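Chapter 4
Everything You Own Wants an Outlet

I counted the things I plug in once, for a column I never finished, and got to 21 before I gave up and made tea. (The kettle was number nine.) I lived alone at the time, in one room and a kitchen, and I had four wall outlets in total. You can do the math on that, and by the end of this chapter I hope you will do it for your own place, with a pencil.

Chapter 3 was all about what happens behind the wall: the breaker box, the wire, why your bathroom outlet has those two little buttons. Now we come out into the room. This is the part of household electricity you touch every day, and I think it is the most fun part of the whole course, mostly because you can look at your own desk while you read and learn something from it.

So let's start with a desk. When I was putting this book together I kept coming back to one white table and the handful of white things that sat on it. The lamp is my favorite. Its stem comes up out of a thick round base, and the base has sockets in it, plus a pair of USB ports and a small push button. It is a lamp that is also a power strip, or a power strip that grew a lamp, and my students never agree on which! Whatever you call it, its cord goes across the table to a long flat strip near the back, and it is plugged in there. Remember that when you get to section 4.3, where we talk about one strip feeding another. 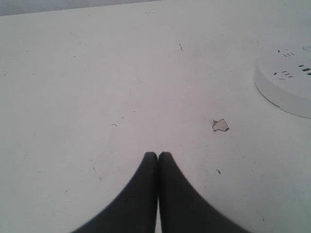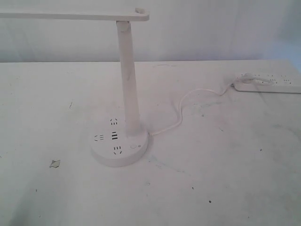
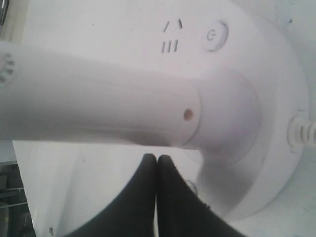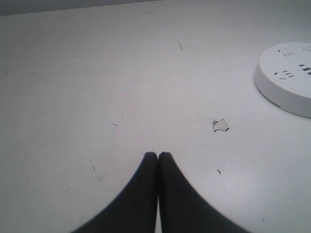

Photos: Riku Hattori

Take a minute with those before you go on. I like to ask a class to trace the cord with a finger, from the lamp back toward the strip, and say out loud what each piece is for. It feels silly and it works really well.

Now look for the power symbol in the close-up of the big white appliance, the broken circle with a short line in it. You have seen it a thousand times, on your TV, your laptop, maybe your toothbrush charger. The line comes from the 1 that used to mean "on" and the circle from the 0 that used to mean "off." Put them together and you get one button that does both jobs. Older switches still carry the two marks on separate ends, and I'll bet there is one somewhere in your house. Go find it. I'll wait.

What we will cover

4.1 Volts, amps and watts without tears
4.2 Reading the label on the bottom of things
4.3 Power strips, and why you don't chain them
4.4 Sockets, prongs and USB ports
4.5 What "off" means, and what still draws power

Section 4.1 has some arithmetic in it, but only the multiplying kind. Watts are volts times amps. That's the whole formula, and you will use it so often in the homework that you'll be sick of it by October.

My friend Chie Imai taught the first version of this class with me, and she used to open with a story about her apartment. She had a space heater, a rice cooker and a hair dryer on one strip behind the couch, and every winter morning the lights went out. She blamed the building. Then she sat down and added up the labels and got 4,000 watts, on a circuit that could give her less than half of that. She moved the heater to the other side of the room - a different circuit, luckily - and ran the rice cooker before her shower. Problem solved, and she got a very good lecture out of it.

Before you start 4.1

Pick one table, desk or counter at home. Write down each thing on it that uses power, and next to it write where the cord goes: to the wall, to a strip, or to something else that is plugged into a strip. Leave a blank column on the right for watts. We fill that one in during 4.2, once you know where the label is hiding and which of the numbers on it you want. Bring the sheet with you, because the first set of problems uses it.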